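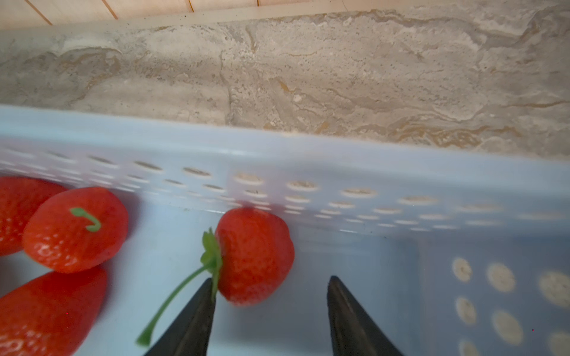
Household Storage, Unit 6: Baskets, Cups and Open Shelves

Handout for the evening course, Cleltham. Revised October 25, 2018.

Please read this before the practical. It replaces the older sheet, which repeated a number of claims from the Brorkham storage leaflet that I no longer want to put my name to.

1. What a perforated basket is for

The usual claim is that holes let air in and therefore keep fruit fresh. The first half is fair enough. The second half is a leap. A strawberry with a bruise on it will go bad in a basket with holes, and it will take its neighbor along. Air moving past the outside of a pile does very little for the berries in the middle of the pile.

What the holes do well is let water out. If you rinse fruit and leave it in a solid tub, it sits in the rinse water. In a perforated basket over a sink it doesn't. On a countertop the water goes onto the countertop, so put something under it.

The Brorkham leaflet gives a figure of 57 percent less spoilage. There is no mention of which fruit, how deep it was piled, or what it was compared with. Treat the number as decoration until somebody can show you the test.

2. Depth

Soft fruit wants one layer. Most baskets sold for the kitchen are deep enough for three or four, and people fill what they are given. With strawberries, lay them so that you can see every one without lifting another. Leave the green caps on until you are ready to eat them. Pick up each berry near the cap, lightly, and turn it over once to check the underside.

3. Things on walls and rails

Wire mesh gets recommended for everything at the moment. My view is that it suits some things and is a nuisance for others. A long package laid across a mesh basket is easy to find again. A small item on a mesh shelf gets lost behind the wires, and anything thin enough will drop through. Flat drawing tools do all right on a top tier. Tape is fine anywhere, provided it can't roll.

Cable ties are a decent way to hang a light shelf from a rail. They are a poor way to hang a heavy one. The Siriwardena notes allow 90 days between checks on the ties. I would look at them whenever you move the shelf's contents.

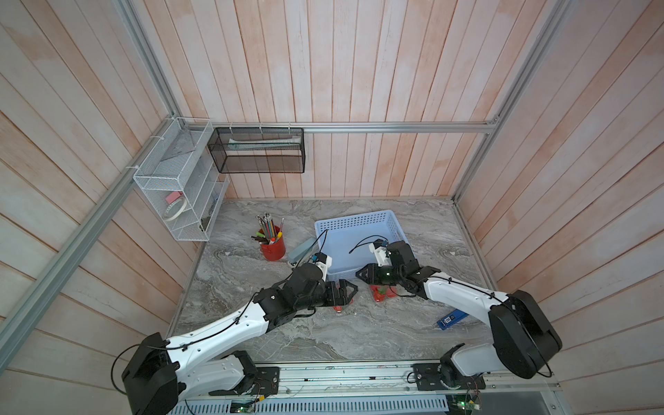

Is it a mistake to keep a pencil cup on the same counter as food?

It depends on how much counter you have. A cup pushed to the back, well away from where you wash and cut, causes no trouble. The trouble starts when it creeps forward and you are reaching over the markers to get to the fruit.

4. Lids and trays

A lid should have a place to go when it is off. Most don't, and they end up lying flat beside the container, using as much counter as the container does. Sellers never include this when they tell you how compact a set is. Measure the set with its lid off.
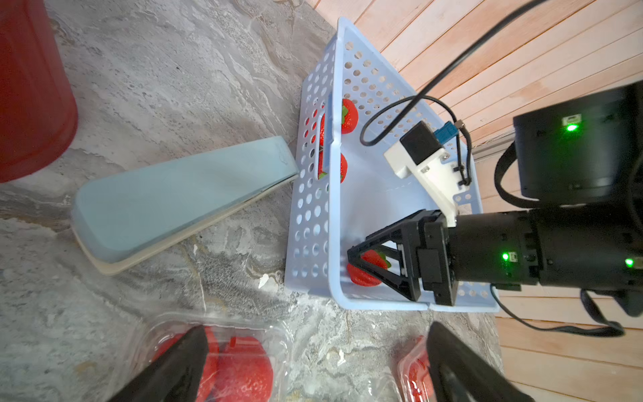 Turning the lid over and standing the basket on it solves part of this, if the lid is the larger of the two and has a raised edge. Try it with your own set before you trust it. Handle slots are worth checking as well: a slot cut low in a long side is comfortable to carry, but small fruit can roll out through it.

5. For the practical

Bring one container you use every week and one you regret buying. Write down what each was supposed to do, in the seller's words if you still have the packaging, and then what it does in your kitchen. About 300 words is plenty. The Villville catalog is on the side table for anyone who needs seller's wording to argue with.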